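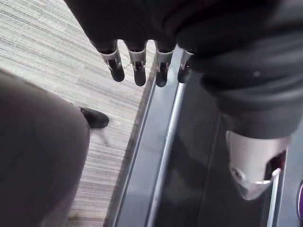

Fabric sleeve keeps creeping into the finger cuffs – how do you stop it?

Heikki Miettinen
Hello all, and thank you for having me on here. We look after one robot hand at Hillutbridge, a cloth-covered one with metal bands on the fingers, and I've had the covering off and on more often than I'd like. After a few hours the fabric bunches just above the bands, and by late afternoon the first finger is slow to close. I've tried pulling the sleeve back towards the wrist – fine for a morning, then it wanders down again. The counter says 1,244 closes since the last refit. Is it my fitting, or is the sleeve simply worn?

Lindqvist
Lovely to see somebody else fussing over sleeves! I'd say it's the fitting. Power off, let the fingers hang straight down, undo the clips and smooth the cloth from the tips upwards, one finger at a time. Then curl each finger fully by hand before you clip it, so there's enough slack over the knuckle (I skipped that for months and wondered why mine kept dragging). Once it's all back together, run 20 slow closes and look again. If it still creeps, the sleeve has stretched. We change ours at 2,310 closes, but ours has an easier life than most.

cliltari_bench
check the screws on the bands too, mine was loose and the cloth got pinched under it. don't use glue

Osteo
Agree with Lindqvist, though I'd do the arm sleeve first. If that's twisted, it pulls on everything below.

Comments

Heikki Miettinen: Curled them by hand as suggested and it's much better, thank you. Still a bit slow on the first finger, so I'll look at the screws tomorrow.

pennyw: Does this work for the thinner sleeves as well?

We use cookies to remember your settings. Accept | Manage

Contact us | Copyright | Back to top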